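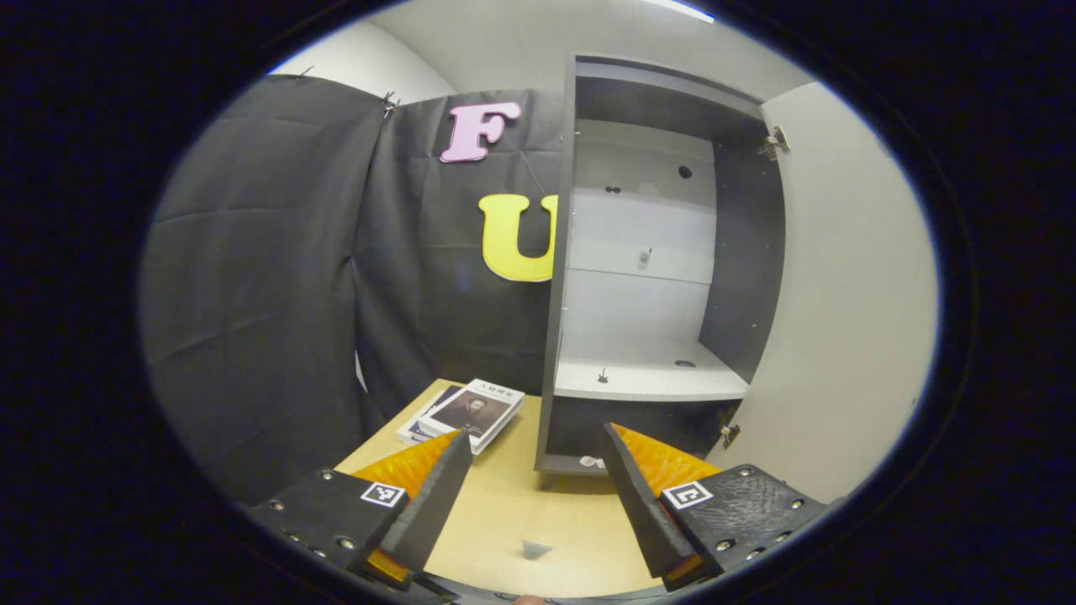
Plultard pressure injury notes – readme
Last touched 2018-07-26

De-identified nursing notes on heel and sacral pressure injuries, two long-term care sites (Bronow and Skullarton). One row per dressing change. 385 rows, 127 residents.

Files
notes.csv – main table
sites.csv – site codes, bed type
codes.txt – what the stage codes mean, read this first

Columns worth knowing
stage – 1 to 4, U = unstageable, D = deep tissue
len_cm, wid_cm – head to toe, then side to side. Skullarton had these swapped untill May, fixed now
depth_cm – blank means not measured, NOT zero
drain – none / light / moderate / heavy

Known problems
58 rows missing depth. All Bronow.
Staging was done by whoever was on shift. No second reader.
Free text was scrubbed by script, then by eye. If you spot a name, tell us and delete your copy.

Dont use for healing rates – follow-up is too patchy. Fine for teaching and for testing forms.

To do
merge the Amundsen rows (92, still on paper)
photo consent forms – waiting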